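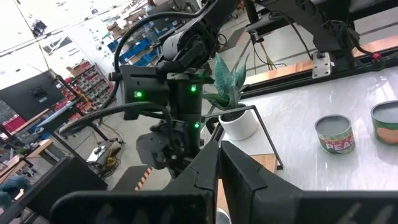 Let It Get Scratched

Home Essays Letters Archive About

My sister-in-law bought a new dining table last spring and then bought a pad for it, and a cloth to go over the pad, and a clear plastic sheet to go over the cloth. I've eaten at that table maybe a dozen times and I couldn't tell you what color it is. I asked her once and she had to think about it!

I love her, and she makes a lentil soup I would drive to Handton in the snow for, but I think she's wrong about the table, and I think most of us are wrong about our stuff in the same way. We buy a nice thing and then spend years protecting it from the very reason we bought it. The good plates stay in the cabinet. The phone goes in a case so thick you forget it was ever thin. The couch gets a throw, the throw gets washed on gentle, and the person sitting on it gets a look if they've brought a drink.

So this is my case for letting things get scratched. I'm talking about using them at full strength, right out of the box, and not going into mourning when they show it. (Dropping your laptop down the stairs is a separate hobby.)

My own kitchen table is 17 years old. We got it from Namboodiri, the furniture place that used to be next to the post office in Plemgate, back when we had no money and one chair each. The first week, I set a hot pan on it. I can still feel my stomach dropping when I picked the pan up and saw the ring. I sanded it, I rubbed oil in it, I tried mayonnaise on it, if you can believe that, because a woman in line at the hardware store swore by mayonnaise. The ring stayed and the kitchen smelled like a deli.

And then a funny thing happened, which is that I stopped worrying. The table was ruined, so we could use it. My kids did homework on it without a mat. I've rolled out dough on it, fixed a bike wheel on it, cut fabric on it with a blade I should not have been using. There's a line of ballpoint near one end from somebody's long division. If you offered me the same table brand new tomorrow I'd turn you down and keep mine, pen marks and all.
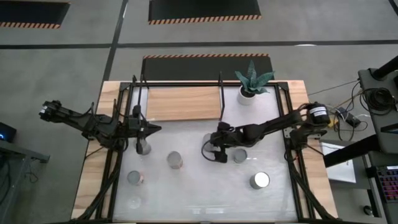 Pale wood at the sides, with a few darker streaks in the grain.

I know what people say back to this, because I've been saying it to myself for years. They say things cost money, and taking care of them is how you respect the money. Fine, I agree with a lot of that. I grew up in a house where my father wiped down his garden tools and hung them up every single evening, and some of those tools outlived him. But he wiped them down after he dug with them. He didn't put a cover on the shovel. There's care that keeps a thing working and there's care that keeps a thing looking like it's still in the store, and I think we've gotten them badly mixed up.

The resale argument is the one that really gets me going. "Keep it nice and you can sell it later." Okay, let's talk about that! I had a Tiken stand mixer that I babied for ages. It lived in its box between uses, with the foam pieces and everything, and since getting it out of the box was a pain, I hardly ever got it out. When we redid the kitchen I finally sold it, in what I was proud to call like-new condition, and got $46 for it. I sat in the car afterward and did the math on all the birthday cakes I'd mixed by hand to protect those $46. I was not happy with the math.

My neighbor down the hall has the same mixer and uses hers all the time. The paint has come off around the knob and one rubber foot is gone, so she keeps a folded dishcloth under that corner. It makes wonderful bread. I know this because she brings us the end of the loaf when it comes out too big for her bread box.

I'll admit there's a line somewhere, and I don't always know where mine is. I don't want a chipped glass near my mouth. I don't want a frayed cord. My mother's wedding earrings stay in a drawer 14 days out of every 15, and I'm not going to start wearing them to take out the trash just to be consistent. Brakes, ladders, helmets, anything you'd be standing on or trusting your neck to, please look those over and replace them when they need it. I'm talking about looks only. The dents and dull spots and worn edges that don't change what the thing does.

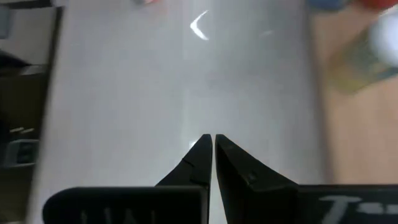 Small chips, a faint dent, a scuffed seam.

What bothers me most is what the protecting does to company. Go back to my sister-in-law's table for a second. When people eat there, they eat carefully. The kids get reminded about their elbows. Somebody spills and three grown adults jump up before the person who spilled has even said sorry. Over at my place, somebody spills and we keep talking, and eventually whoever's nearest throws a towel at it. I'm not a better host than she is, and my food is certainly not better! I just got my big scratch over with in the first week.

I've wondered if that's a thing you could do on purpose. Buy the table, carry it in, and put the first mark on it yourself that same night, before you've had time to get precious. A friend of mine did this with a pair of white sneakers. She walked straight out of the store and through a puddle. She says they're the only white sneakers she's ever enjoyed, and she's owned plenty.

I haven't quite had the nerve. We bought a new coffee table in May and I've caught myself reaching for the coasters every time. There are 2 of them and there are four of us, so it can't last much longer.

Essay by Trilok Sandhu. Write to me through the Letters page. All rights reserved. Back to top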